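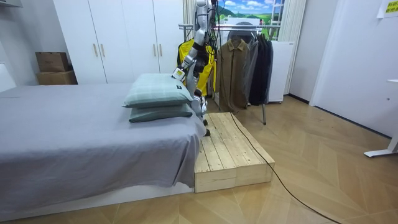

May 22, 2019

Grip day, and my ears are still ringing from the compressor. I promised myself I'd write these up the same evening this time, after what happened in January when I left it a week and couldn't read my own arrows.

So. Two hands, one pillow job. The Pravby hand has been on for most of the spring and I'm fond of it in the way you're fond of an old car. The Vurau came on Xinyi's say-so (she used one at her last place and will not stop talking about it!) and we finally had the adapter plate, so there was no excuse left. The plan was 20 tries each, take the top pillow by the far corner, lift, hold, put it back on the one underneath. Same arm, same height, same speed, same pillows. Shoshana Achterberg wanted the speed bumped up for the second half and I said no, one thing at a time, and she gave me the look but let it go.

Pravby first. It got the corner 12 times out of 20. I'd have guessed better. It closes fast and hard, and when it has cloth it really has it, but it kept pushing the pillow away before the fingers met. You could watch it happen – the corner goes flat, the hand shuts on a little fold, the fold slides out. Shoshana thinks the fingertips are just worn smooth. She may be right, I haven't changed the pads since I don't know when. Put that on the list.

Changing over took forever. Xinyi Feng had the bolts out in no time and then we spent ages on the cable bundle, which never wants to hang the same way twice. I'd tied it too short last week, and at full reach it tugged on the shoulder and threw the wrist off a hair. Retied it with slack. Then the controller wouldn't see the new hand until I'd power cycled it 4 times, and I said some things I won't write down.

Vurau: 17 out of 20! Xinyi was unbearable about it all through lunch. It's slower, and it makes a sort of sighing noise when it lets go that I already hate, but it's gentle at the start of the close and that seems to be what a soft pillow wants. The misses were all in a row near the end, which bugs me. Could be the motor warming up, could be that the pillow had crept over by then and I was lazy about putting it back. We should mark the position on the sheet with tape. I always think that and then I never have tape.

Tried the Kubíček camera for an hour too, mostly to say we had. The gray-green pillow under the mint one gives it fits, and it kept calling the pair one big lump. Turned the threshold up to 27 and it split them, then lost them both when I dimmed the lights. I don't think it's a bad camera, I think I'm bad at it. Shoshana is going to ask the Burnska people if they still have their old settings file.

Other stuff. My knees hurt from getting up and down off the pine platform all day. We need to run the floor cable some other way, I've stepped on it twice this week and Xinyi tripped over it carrying coffee (the coffee lived).

Tomorrow: new pads on the Pravby and do its 20 over again, so it gets a fair shake. Then blankets, if there's time, and there won't be. Shoshana's bringing the good bagels so I'm going in early regardless. Must remember to charge the tablet before bed – doing that now.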